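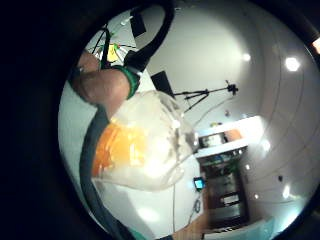

*Something orange in a clear plastic jug.*

# The long life of the diluted drink

There was always squash in the cupboard under Fernanda Godinho's stairs, next to the hoover bags and the shoe polish. Her mother bought it in Okthorpe market, from a man who sold dented tins and whatever else had fallen out of favour with the supermarkets. It was called Sanon and it came in orange, lemon and a red one that didn't claim to be any fruit in particular.

"We weren't allowed to pour it ourselves," she says. "My mother did it. Two fingers in the bottom of the glass and then the tap. If you had a friend round it was one finger."

Godinho is now half of Sampaio, a business that makes fruit syrups in a former tyre shop behind the bus station. Her partner in it is Graça Cunha, a cousin on her father's side. They cook on three mornings and deliver on the others, and on a good morning they fill 278 bottles. Everything they sell has to be mixed with water before anybody can drink it, and for the first year that was what they had most trouble explaining to shops.

"People had got used to opening a thing and drinking it," Cunha says. "We had a café owner send a case back. He'd poured it over ice, neat, and he thought it had gone off."

Squash has an odd standing in British kitchens. Most people who grew up here have drunk gallons of it, at playgroups, on touchlines and in bed with a temperature, and very few of them would offer it to a guest. It belongs to children. At some point in your teens you are given a can of something instead and you don't go back, unless you have children yourself, in which case the bottle reappears on the worktop and you find yourself finishing the glasses.

Cordial is a different matter, though the two words cover much the same ground. A cordial has elderflowers on the label and can be served at a wedding. Both are sugar, fruit or the flavour of fruit, acid and water, and both go back to the same plain problem, that fruit comes all at once and rots. Boiling the juice with sugar was a way of having it in February. The water was added later by whoever was thirsty, and a bottle that has to be let down takes up far less room on a shelf or a cart than the finished drink would.

In Portugal, where Godinho's and Cunha's grandparents came from, the syrups were mostly bought for grown men. Joaquim Bragança, who is Cunha's uncle and kept a bar for most of his working life, remembers a row of them behind the counter. Blackcurrant went into beer. So did a dark red one made to taste of pomegranate. Lemon was for water, and mint for people who had been told by a doctor to stop drinking beer.

"It was cheap for us and it was cheap for them," he says. "A little bit in the glass, you could charge for it."

He was against the idea of Sampaio at first. He thought the English would only buy orange. He was nearly right, and orange is still half of what goes out, but the quince has done well and the lemon and bay sells out each time they make it. The recipe for that one came from a neighbour, Zulmira Guerreiro, who makes it at home with leaves from a tree in a dustbin by her back door. Sampaio pays her in bottles. She says theirs is too sweet.

Sweetness is where most of the arguments are. A syrup needs a good deal of sugar to keep, and once it is taken out something else has to do the job. The big makers turned to sweeteners years ago. Sampaio uses a sugar syrup and a short date, and asks customers to keep the bottle in the fridge after opening. Cunha would like to bring the sugar down further but has not found a way that she likes the taste of. Her last attempt, a pear, had the texture of cough mixture, and fifty bottles of it are still in the storeroom without labels.

The filling is done on a second-hand Clirnska, a squat machine that takes two bottles at a time and jams when the room is cold. They bought it from a vinegar maker and it took a month to get rid of the smell. Before that they used a funnel.

I asked a few regulars at the market stall what strength they took their syrup. The answers were firm and no two of them agreed. Benedita Paiva, who works in the library, makes hers so weak that her husband says she is only frightening the water. He drinks his over crushed ice at a strength she won't watch. They buy separate bottles. A woman behind them in the queue puts the quince on porridge and has never thought of adding water to it at all.

The label says one part to six. Godinho says she chose it after a long afternoon with a measuring jug, and that she doesn't follow it herself. At home she still pours by the finger, from a bottle kept under the stairs until it's opened. Her son is allowed to do his own. He makes it far too strong and leaves the last inch in the glass, and she drinks it standing at the sink.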